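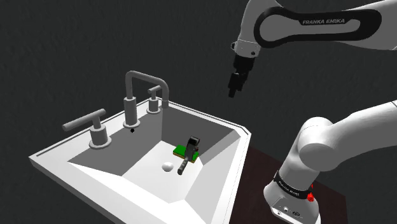

Which gripper should I start with if I only have time for one?

Start with the Paltov compact. It loads fastest, it has the fewest settings, and most of the episodes in this release were recorded with it, so you'll have plenty to compare your own runs against.

Astar Sink: gripper comparison in simulation
Release 2, 02/06/2023
Maintained by the Navaratnam manipulation group

What this is

Astar Sink is a set of simulated episodes of one robot arm working over a kitchen sink, recorded with different grippers on the same wrist. We wanted to know how much the gripper alone changes the outcome when the arm, the sink and the controller stay put. Quite a lot, and in places we didn't expect! Thin flat things lying against a sloping wall are where the grippers really come apart, and we've had a great time digging into that.

The release has 468 episodes. Each one is a folder with joint positions, gripper opening, contact forces at the fingertips, object poses, and rendered views from more than one camera.

Grippers

Paltov compact: narrow black body, thin fingertips, short stroke. Good in tight spots near the basin walls.
Usteo wide: longer stroke and flat pads. Happier with thick handles, clumsy close to the faucet.

Both use the same mounting flange, so you can swap them with one line in the config (gripper: paltov or gripper: usteo). The collision meshes are separate files. Please don't mix them. We did that for most of a week in July and had to throw those runs away.

Controllers

There are two, joint impedance and a plain Cartesian position controller. Impedance is much kinder to the fingertips when they touch the basin floor. The position controller is here as a baseline and it will happily push straight down until the episode ends, so keep the force limit on if you're using it for training.

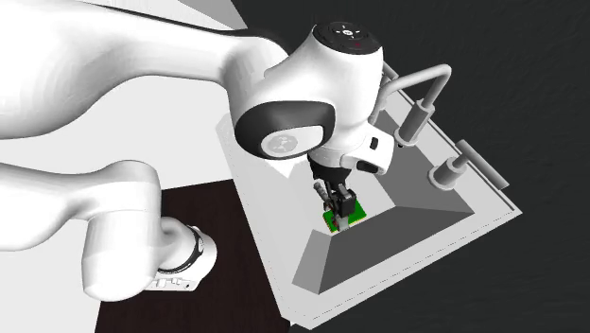 Simulated sink task: fingertip against the near edge of the flat green object.

Folder layout

episodes/ one folder per run, numbered
meshes/ sink, fixtures, objects, both grippers
configs/ one file per gripper and controller pair
tools/ replay and scoring scripts

To replay an episode, run tools/replay.py with the episode number. Add --slow if you want to watch the contact, which I really recommend doing at least once before you look at any scores.

Scoring

An episode counts as a success if the object is lifted clear of the rim and held until the timer runs out. Every episode stops at 90 seconds whatever is going on. Drops after a good lift get their own label (late_drop), and they're some of the most useful data in the set.

Known problems

Episode 11 has a bad timestamp in the force log. The poses are fine.
There is no water in any of the episodes. Friction is fixed per object and we haven't tuned it against real hardware.
Sponge material is modeled as a rigid box, so a firm squeeze looks better here than it would on a bench.
Finger forces from the Usteo model are noisy right after first contact. Filter them or skip the opening moments of the grasp.

What we'd love to see

Try your own gripper! If it fits the flange and you have a mesh, it should take an afternoon. Send us the config and your scores and we'll add them to the table in the next release. Failed runs are welcome too, with logs.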